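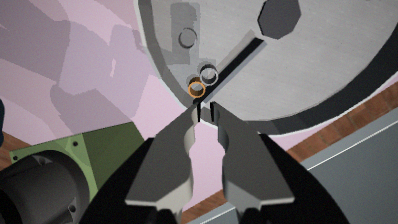

Sim bench notes, small parts off a round plate
2025-01-27

Talik asked us the same thing they asked in September: can a machine do the chores yet. They mean the dull ones on both their lists, clearing a bench at the end of a shift and clearing a kitchen counter at the end of a meal. I've been working the small ring task in sim since the new year because it sits under both. A washer left on a plate and a napkin ring left on a tray are the same job as far as the fingers care.

Setup is the Nyanda build, wrist view, two-finger gripper. Large round metal disc, an orange ring and a silver ring close together by the low end of the black bar. The silver one touches the bar. The goal is to pick the orange ring first, then the silver, and put both in the bin without dragging either across the disc.

Counting a run as good only if the ring is in the bin and the other ring hasn't been moved. Under that rule the orange ring is fine. The silver ring is where the time goes. The left finger has room to come down but the right one wants the space the bar is in. The planner either rotates the wrist and comes in along the bar, which works, or it decides the bar is part of the ring and tries to close on both.

Ran 2,525 episodes over the weekend batch. Of the failures I went through by hand (55, picked at random), most were one of these:

closed on the bar instead of the silver ring
got the orange ring but nudged the silver one on the way out
stopped short of the disc because a shadow was read as an edge

The last one bothers me most. The shadows on the disc are gray on gray and the ring outlines are thin. There is a third round piece farther up the disc, the same gray as the plate, and the detector goes back and forth on it. With the light moved it finds it every time. A person at a sink would feel for it with a fingertip. We have no fingertip sensing in this build, so the policy only knows what the camera gives it.

Speed. A good pick and place on the orange ring takes 6 seconds. I can clear both rings by hand in less than that while thinking about something else. For a shop floor running overnight the slow time may be all right. For a kitchen I don't think anyone would stand and watch it.

Tried the Ikon grasp scorer in place of ours. Better near the bar, worse on open metal. Did not try blending the two, would like to.

Cirnton wants a yes or no for their write-up. My answer for now: yes for loose parts with clear space on both sides, no for anything leaning on or touching something else. Most of what is on a real counter is touching something else. I would not put this on hardware with breakable things.

To do:

rerun with the shadows softened, same seeds
add a penalty for moving the second ring, current one is too weak
3 new bar angles, including one pointing straight at the gripper
ask whether Talik can send measurements for the parts they really have, the ring sizes here are guesses
check disk space before the next batch, the log folder filled up again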